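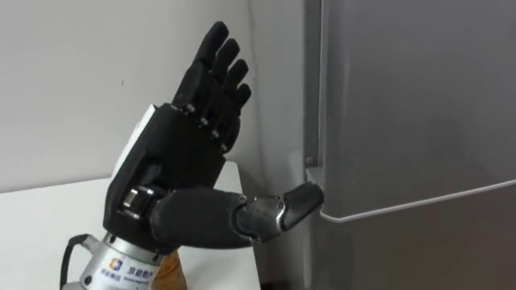

Ruba Chamoun wrote in to say that a sheriff court decision is not a tweet, and that if we are going to boil one down to a single line we might at least spell the parties' names right. Fair. The names are now right in all but the sealed cases, where they are initials and hard to get wrong, though version 1 managed it twice.

Tridholm Tenancy Decisions, version 2
Last updated: 2023-04-14

What it is
680 short summaries of published rulings on residential leases: deposits, notice periods, repairs, and one long quarrel over a hedge. Each summary runs to 500 words at most. The hedge took all 500.

Where it came from
Rulings were collected by hand from public court pages and cleaned with Abera, our in-house script, which is fond of deleting footnotes. We put the footnotes back. If you find a ruling that stops at "see note", we missed one.

Fields
case_id: ours, not the court's
year: year of decision, not of the argument
topic: one of eight labels
outcome: landlord, tenant, split, or "remitted", meaning everyone gets to do it again
summary: plain English, or as near as the ruling allowed

Known problems
Deposit cases are badly overrepresented. People will litigate over 1,000 pounds with a vigor they never bring to damp.
The "split" label was applied by two readers who disagreed about what it meant until late April.
Appeals are not linked to the original ruling. Check before you rely on anything.

Please don't
Use this as legal advice, or train something called a lawyer on it. The Pongate loader will print a warning to this effect each time it runs. The warning cannot be switched off. We have had requests.

Corrections
Send the case_id and the line you object to. Ruba has already sent hers.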